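Folding Shorts and Jeans So They Stay Folded

I used to leave denim for last on laundry day, because it's stiff and bulky and never wants to lie flat. Now I do it first! Once the heavy stuff is out of the way the T-shirts feel like nothing, and I'm usually done before my coffee gets cold.

Start with a clear stretch of table. A bed is too soft for denim, the fabric sinks in and you end up pressing creases into the quilt. I use the big table in the back room, which is 59 inches long and just the right height for my back. If yours is low, put the basket on a chair beside you so you aren't bending down for every piece.

Shorts

Button them and pull the zipper all the way up. Give them one good snap by the waistband, lay them face down and smooth the pockets flat with your palm. Front pockets love to bunch up inside, so reach in and push them down toward the hem. Then fold one leg over the other so the back pockets end up on the outside, tuck the pointy bit of the seat in to make a straight edge, and press.

If the shorts have rolled cuffs, set the cuffs before you fold anything. Unroll them, shake out the lint (there is always lint, and at the beach house there was sand until October), roll them back up evenly and run your thumb along the edge. Cuffs that go into the drawer crooked come out crooked.

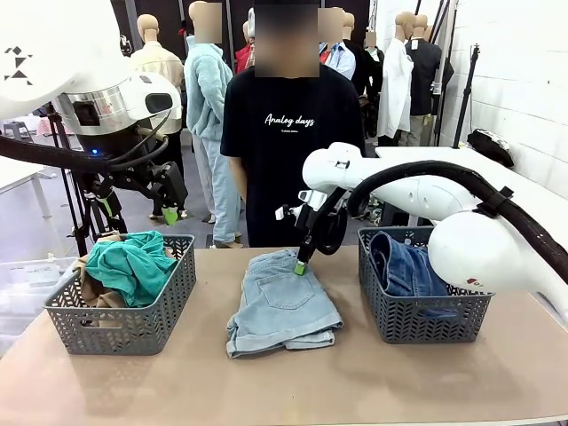

Two baskets make the whole job go faster. I keep denim in one and the softer things in the other, so I'm only making one kind of fold at a time and my hands get into a rhythm. Baskets with holes in the sides are my favorite, they let air through if something came out of the dryer a touch damp. Mine are the plastic kind from Dilham and cost me 9 dollars for the pair, and they've been dropped down the cellar stairs more than once without a crack.

Jeans

Same beginning as the shorts: zipper up, a snap, face down, one leg over the other. Bring the hems up to just below the waistband, then fold in thirds. You want a block that will stand on its own edge. If it flops over, the thirds are too loose, so open it up and try again with a firmer hand.

Stand the blocks in the drawer like books, waistband side down, and you can see every pair at once. I can't tell you how happy this makes me on a dark morning.

A few odds and ends

Dark jeans can rub off on pale ones when they're new. Wash them separately the first 2 times and keep them away from anything white in the basket.

Don't iron the crease out of a folded pair. Hang them in the bathroom while you shower and smooth them down with your hands after.

Sweatshirts and fleece shouldn't go under denim in a pile. The weight flattens the nap, and it takes a good tumble to fluff it back up.

If a drawer is too deep for standing folds, a shoebox cut down to height makes a fine divider. Cover it with leftover shelf paper if you're feeling fancy!

Next time: fitted sheets, which I have finally made my peace with.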